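Berimley opens orders for the Titetti produce-handling kit

Small packing rooms and test kitchens can now put a robot arm on the fruit table without hiring a programmer
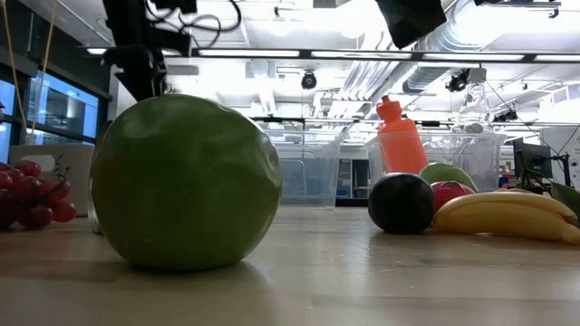
I'm Salamatu Dauda, I run product at Berimley, and I've been waiting a long time to write this one! Orders for the Titetti kit open in December, and we've put everything into it that our early customers kept asking us for.

So what do you get? The kit comes with the arm mount, the grip controller, 2 sets of soft finger pads and our Clustar software, which is where you teach the arm what a pear is and how hard you'd like it squeezed (not very). Clustar ships with 276 grip settings for fruit and vegetables. You can change any of them from a tablet, and if you mess one up there's a button that puts it back the way we had it.

Grapes were the hard part. Junpei Minami and Bongani Shezi spent six months on them, and I ate a lot of the failures. Apples went much faster, bananas were somewhere in between, and we're still not happy with ripe figs, so those are marked as a trial setting for now.

"I had it picking by lunchtime," says Hatsue Fukuda of Hattori, a fruit supplier that tried an early kit for three months. "My one complaint was the cable clips, and they've changed those."

We did change the clips, Hatsue, thank you!

The Titetti kit fits a regular worktable, and the pads come off for washing. Every order includes a setup call with one of our engineers, plus spare pads. If you already own an arm, ask us before you order, as we sell the controller and Clustar as a smaller bundle too.

For prices, demo visits or a chat about your own odd-shaped vegetables, contact Minoru Higuchi in the Berimley sales office.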